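Workshop notebook, Wednesday, July

Started 8.40. Kettle first, then the glue trials, as agreed with Krešimir last week.

The question is still the same one: why do the spines of the small repair notebooks open after the second week? We have now three adhesives on the shelf. The old one is the Patwary paste which we have used since the beginning. The second is the Galorau, which smells less and costs more. The third is wheat starch paste cooked by me yesterday, with too many lumps, so I passed it two times through the fine sieve. It is better now but not beautiful.

I prepared 36 blocks, 12 for each adhesive. Every block is the same paper, cut from the same ream, grain parallel to the spine. I checked the grain by tearing one sheet in both directions and also by wetting a strip, because in May I trusted the label on the packet and the label was wrong. All blocks were pressed between boards while the first coat went on. First coat thin, with the flat brush, worked in with the tip. Wait until it does not shine any more. Second coat, then the mull, then the second coat again over the mull with the finger.

Remark for myself: the brush for the Galorau must be washed at once. I left it for the length of one telephone call and the hairs were already stiff at the root. It is saved, but it is not the same brush.

By 11.15 all blocks of the first two groups were under weight. The starch group was slower. The paste wants to go into the paper and the first pages become wavy if I take too much. On four blocks I took too much. I marked them with a pencil cross on the tail so that we do not judge the paste for my mistake.

Before lunch I went through the supplies, as the mull is nearly finished and the linen thread also. The order to Ziltmont should go this week. I want the heavier mull this time, even if it makes the spine thicker. Small things are mixed up again and I would like that we keep them sorted by kind.
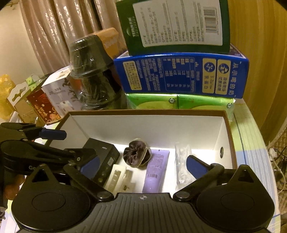 Ottilie disagrees about the heavier mull. She says the joint will become stiff, the book will not stay open on the table, and people will press it flat with the hand and break exactly what we wanted to protect. She would keep the light mull and put a paper lining over it, with the grain running head to tail. I wrote it down because she may be right. I did not think about the hand pressing.

So the plan is a little changed. When the blocks come out from the press, half of each group gets the paper lining and the other half stays as it is. This gives smaller groups than I wanted, but a second round is anyway necessary.

Afternoon. Bakari asked how we shall test the opening. Until now I only opened the block in the middle and looked at it, and this is not a test. His proposal: open at three fixed places (one quarter, middle, three quarters), lay flat, close, and repeat until a page comes loose or we arrive at 130 openings. After that we stop, also if nothing has happened. I find it boring but correct. We shall share it, each person the same number of blocks from each group, so that a strong hand does not punish only one glue.

The page pull stays as before, with the small clip and the spring balance, slowly, one page from the middle of each block. Anas has the sheet for the results on the shared drive, in the folder Cluststead, with the old spring results. Please do not write over the old columns. 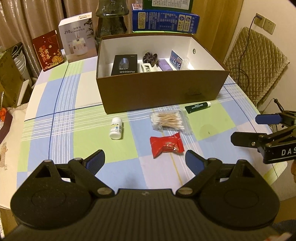
The drying time is the other thing I am not sure of. In the spring we waited one night only, and for the starch this was surely too short. Now I leave everything under weight until Friday morning. The window stays closed in the night, since the last blocks dried quicker on the side near to the window and the spine pulled a little crooked.

Open points:

Jasmina wants to know if the rounded spines should be in the same trial. My answer is no, flat ones first.

Ask for the price of the small packet of Galorau. The big one will spoil before we use it.

New sieve. The old one has a hole near the rim, and this explains some of my lumps.

The crossed blocks: keep them, lining on two, no lining on two, results written apart from the others.

Left 17.20. Starch paste is in the fridge with a lid and my name on it.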